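From: Jaime Baptista
To: the Undine baking list
Date: April 20, 2024
Subject: Re: Gummy middle, again

Ravindran Hegde wrote:

> I have now made the buckwheat loaf 4 times with the psyllium and every
> one of them has come out with a wet stripe across the bottom third, like
> somebody laid a bicycle inner tube in the pan. The top is lovely. The
> crust is lovely. My wife slices off the top and leaves me the tube.
> I'm using the recipe Tilahun posted in December, metric, on a scale,
> oven at 200 C. Is it the flour? I had to switch to a different mill
> and theirs seems coarser. Or do I just own a bad oven?
>
> Ravindran

Ravindran,

I doubt it's the flour, though by all means blame the mill if it helps you sleep. Coarse buckwheat gives you a sandy loaf, and you'd be complaining about sand.

Two questions first. Are you mixing the psyllium into the water and letting it gel before the flour goes in, or are you tossing it in dry with everything else? Tilahun's post says "combine," and I've seen that word start fights in this group before. I whisk it into the water and go do something else for ten minutes. When I come back it should hold a spoon mark. If you add it dry, the part at the bottom gets first pick of the water and keeps it.

Second, when are you cutting it? I ask as a person who once cut a loaf in the parking lot of the store where I'd bought the pan. A gluten free loaf is still setting for hours after it leaves the oven. I leave mine overnight on a rack, out of the pan, and I hide the bread knife from the rest of the household. The same dough cut warm has given me exactly your inner tube.

As for the oven, get a thermometer to hang in it. Mine is a Funstead that came with the house, and the dial is more of a mood than a measurement. I set it to what it calls 200 and then nudge it until the thermometer agrees. For this loaf I also go by the inside of the bread, and I don't take it out under 98 C in the middle. The crust gets quite dark. Tent some foil over it and be brave.

If none of that works, check your total water. The version on the Nadus page has 506 grams, the one Tilahun posted here has less, and half the list has been cheerfully mixing up the two all winter. I'd start from the lower one and only add more if the dough cracks when you shape it.

Also, a 6 inch pan is too deep and narrow for this. I know it makes a handsome tall slice. It also makes a swamp.

Let us know how number five goes, and please give your wife the tube this time.

Jaime

P.S. To whoever asked me off-list about lunches: yes, you can make a packed sandwich out of this bread, but only on the second day, and slice it thicker than you think is decent. The first-day crumb folds up and dies under a tomato. I toast the slices lightly, let them go cold, and butter them right to the edges so nothing soaks in. Then wrap it in clear plastic, like the lower half of the one in the picture, only tight and all the way up, and do it while the filling is still cold. A thin layer of something green up against the bread is fine if you've dried it properly. Mine lasts until noon, which is as long as I've ever managed to leave one alone. 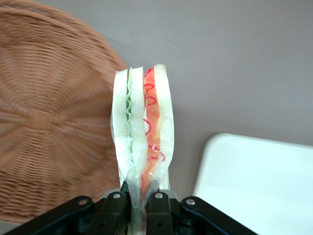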